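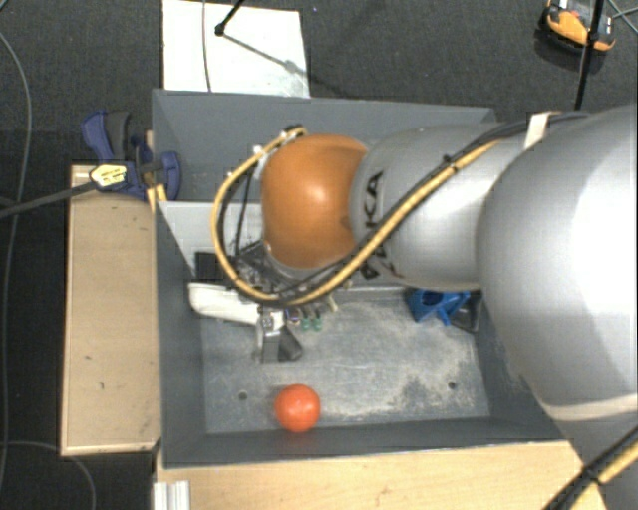 Fammont Deep Bin, Gray

Item 245
In stock, ships from our Gretdale warehouse

It's a bin. It is gray, it is deep, and it has four sides and a bottom, which puts it ahead of some of the things we were offered when we went looking for one to sell. If you came here for a storage solution, a lifestyle, or a color called Morning Slate, our competitors would love to hear from you.

The Fammont is a rectangular open-top bin with tall sloping walls and thin rims. You put things in it. Later you take them out. In between, they stay where you left them and don't roll under the bench, where the 10 mm sockets go to live.

Why the walls slope

So your hand, or whatever you reach in with, can get to the things along the bottom edge. Straight-sided bins hold a little more and then refuse to give it back. The slope also lets empty bins nest, and a stack of them takes up far less of the closet than you'd fear. Give the stack a twist when you pull one off. Pulling straight up lifts the whole family.

About the scuffs

The floor of the bin will scratch. It'll pick up pale, chalky marks, mostly wherever you drop things most often, and they will show against the gray. We get mail about this. A bin that sees daily use looks used by March, and a bin that still looks new by then is being kept for guests. Warm water and dish soap will take off dirt. Nothing takes off a scratch, and the scouring pad you're thinking of will add several hundred small ones.

The marks don't affect how it holds things. We don't accept returns for them, either.

What people keep in it

Offcuts, hose fittings, pet food still in the bag, extension cords, returned parcels, wooden blocks, and the parts left over from furniture that seems to be standing up fine without them. One customer in Kellau ordered 300 for a parts room and then wrote in to ask whether we had them in a nicer color. We do not.

What not to keep in it

Soup. Also anything straight off a stove or a grill, solvents, and people. It isn't a step. It looks very much like a step when turned upside down, and we'd like you to resist.

Ordering

Sold singly or in a pack of 5. The pack costs less per bin and comes nested in one carton, with a sheet of paper between each so they come apart without a fight. Orders of more than two packs go out on a pallet, and the driver will want somewhere to put it. Please tell us at checkout if your building has stairs.

Lids are not included. Lids are not excluded out of spite; the Adebisi flat lid fits this bin and is sold on its own page, where it has a longer description than you would believe. With the lid on you can't nest the bins, but you can set one on top of another. Go no more than 2 high if anyone in the house runs.

Labels

The outside of the wall takes a paper label well if you wipe it first and press from the middle out. Marker works too and is more permanent than the box it came in suggests. Write the contents on the short end, which is the end you'll be looking at once the bin is on a shelf. Everyone writes on the long side first.

Returns

Unused bins can come back within the usual return window, in the original carton if you still have it. Bins with things in them can't. Please check. We're holding a very nice flashlight and one glove.

Questions we get a lot

Does it come in other sizes? The shallow version is on the Fammont range page, next to the deep one, looking shallow.

Can I drill holes in it? It's your bin. Drilled bins are not returnable, and they're even worse for soup.

Is the rim sharp? No. It's thin, though, so for heavy loads wear gloves or get a hand under the bottom.

Page last updated Monday, December 26, 2022. Orders placed over the holiday week will be packed when the warehouse reopens.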